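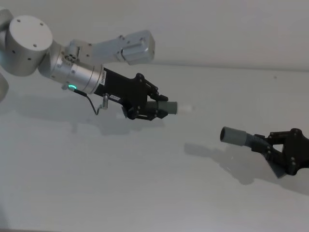

The Coupling

Our event was called Joining, and it was worth 50 points. A team had to pick up two lengths of hose, one in each arm, and push the white tip of the first into the grey sleeve of the second. No hands past the line once the clock was going. You had two minutes.

We had been at it since August and had done it properly seven times.

The robotics club met in the old sewing room, behind the gym. There were five of us most afternoons. I was in Grade 11 and had joined because my bus didn't come until ten past five. By the fall I was writing the code for the left arm, which had been somebody else's job until he made the volleyball team. The girl who wrote the right arm's code had been in the club since Grade 9. She kept her hair in an elastic she took off the broccoli in the fridge at home, and she didn't like being asked how it was going.

We had named the arms. The left was Umitz and the right was Skevano. The names came from a list on the whiteboard that was there when I joined, and I never learned what the other names on it had been for.

The trouble was on the right. The left hose ended in a hard tip and went where you pointed it. The right one was ribbed and soft behind the sleeve, and it sagged when the gripper took it too far back. If the gripper took it too close, the fingers squeezed the sleeve and the opening went oval. She had a spot she liked, four ribs back. I thought it should be three.

"It's four," she said.

"It droops at four."

"Then come in lower."

So I came in lower, and it touched the rim and pushed the whole sleeve sideways. She wrote that down. She had a scribbler with a page for each day, and every miss got a line. High. Low. Low. High, left. Dropped. I had never seen anyone write down a miss in the same handwriting as a hit.

The regional was in Nirnex, three hours up the highway. The week before, our teacher let us stay until seven if our parents signed a sheet. My mother signed it and asked if I was eating. I was eating granola bars from the vending machine by the pool.

On the second of those nights everyone else had gone home. The girl was sitting on a sewing table with the laptop on her knees. We ran it and missed high. We ran it and missed high again.

"You're waiting," she said.

"What?"

"Umitz gets there and waits for Skevano. Then it goes. While it's waiting, mine's still settling. The hose is swinging."

I said the hose wasn't swinging.

She got down and made me put my chin on the edge of the table. She ran it and stopped it with the two ends a bit apart, facing each other. I looked at the sleeve. It was moving. It was a very small movement, like a branch after a bird has left, and it went on longer than I would have thought.

"How long does it do that?" I said.

"I don't know. I've never let it finish."

We timed it on my phone. Then I put in a pause of 600 milliseconds past where it seemed to stop, and we ran it again, and the tip went in. It didn't make any sound. I had expected a click, even though I had heard it go in seven times and it had never clicked.

She wrote it down. She didn't say anything about three ribs or four, and I left it alone.

We ran it until the custodian came to do the floor. It went in more often than it didn't. On the way out she asked if I had a ride, and I said I was taking the late bus, and she said her dad could drop me. Her dad drove a truck with Wieser Plumbing on the door. He asked what we had been doing in there all this time.

"Connecting two pipes," she said.

He thought about that as far as the lights at the arena.

"With what?" he said.

"Robots."

"How long does it take them?"

She told him. He nodded and signalled left. He said he could do it faster than that, and she said she knew he could, and he seemed satisfied.

At Nirnex they had us running fourth. The lights in the hall were brighter than ours, and the team ahead of us dropped a hose, and it rolled under the judges' table and a man in a blue vest had to go in after it. We set up. She checked the grip and moved it by one rib. I saw her do it. I didn't say anything.

The buzzer went. Umitz picked up, and Skevano picked up, and they came in over the white surface and stopped with the gap between them. Then came my pause. In the sewing room it had felt like nothing. In the hall it was long enough that someone in the bleachers said, "Is it stuck?"

She had the scribbler open on her knee and the pencil ready, and she was watching the sleeve.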